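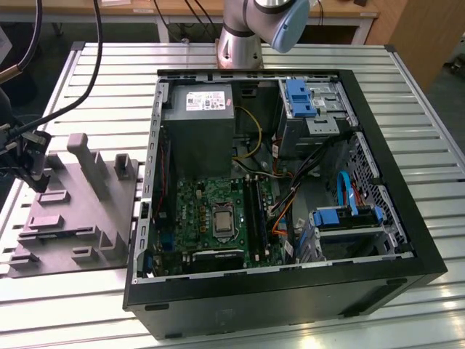
Computer Refurbishment Gallery – Fonmont Technical Learning Centre

Print this page | E-mail this page

The Fonmont Technical Learning Centre maintains a desktop refurbishment program for schools and community organizations in the region. Retired office computers are assessed, cleaned and fitted with replacement parts before being offered to eligible groups. In the past program year the Centre received 1,273 desktop computers, and around 300 of these were set aside for parts.

The gallery on this page covers the internal work on tower computers. Each tower is laid on its side at the bench so that the motherboard, the drive bays and the power supply can be reached from above. Cables are checked for wear at the connectors, and any part that fails inspection is recorded by the program coordinator, Davina Matheson, before it is replaced.

Memory is handled as a separate stage. Modules are sorted by type and capacity, and are held by their edges at all times – the gold-coloured contacts should not be touched.

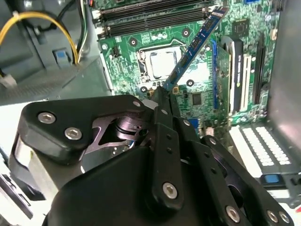 Memory module and motherboard slots, with the processor in its socket.

Organizations wishing to apply for refurbished equipment should write to Kenneth Kerr, Client Services. Applications for the next intake close in December. Donations of complete towers are accepted at the Centre's receiving door; monitors and printers cannot be accepted at this time.

Last updated: 04/01/2018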